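# Second Lives for Office Computers

When an organisation replaces its desktop computers, the old machines seldom stop being useful on the same day. Many go into a storeroom, where they lose value each month. Bensaid, a reuse charity founded by Ghizlane Nasr, was set up to shorten that wait and to place working equipment with schools, libraries and advice centres.

The charity accepts donations from employers of every size. Its largest agreement is with the insurance firm Dutix, which released 300 desktops in July after moving its staff to laptops. Each donor signs a transfer form and receives a certificate confirming that stored data has been erased. Drives that fail the erasure check are destroyed.

Memory is the part most often changed before a computer is passed on. An office machine that has become slow can frequently serve a pupil or a jobseeker for several more years once more has been fitted.

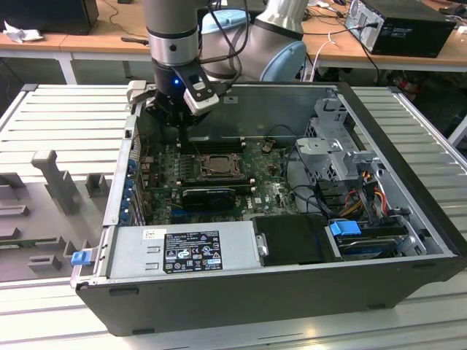

## What recipients ask for

Requests have changed since the charity began. Early applicants wanted as many computers as possible. Today they are more likely to ask for a smaller number, together with a named person to call when something goes wrong. Bensaid now includes 2 years of telephone support with every placement.

The Laleo library network received 10 desktops under these terms. They are used in the evenings by adults completing housing and benefits forms, and in the afternoons by a homework club. Bartosz Wieczorek, who manages the network's public services, regards the support as the deciding factor.

"We had been offered free computers before and had to decline them," he said. "We had no one to look after them."

## Parts and supply

Where a desktop is beyond economic repair, usable components are recovered and held in stock at the Drasomano depot. Boards are sorted by age and by the type of memory they accept, so that a request for a spare can be answered without opening further machines.
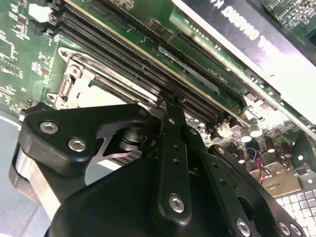
*Memory slots on a desktop motherboard.*

The charity intends to place 1,000 computers in the coming year. Ms Nasr has said that the target depends less on donations than on transport, which remains its largest single cost. Talks with two regional carriers are continuing, and organisations with spare space on return journeys are invited to contact the depot.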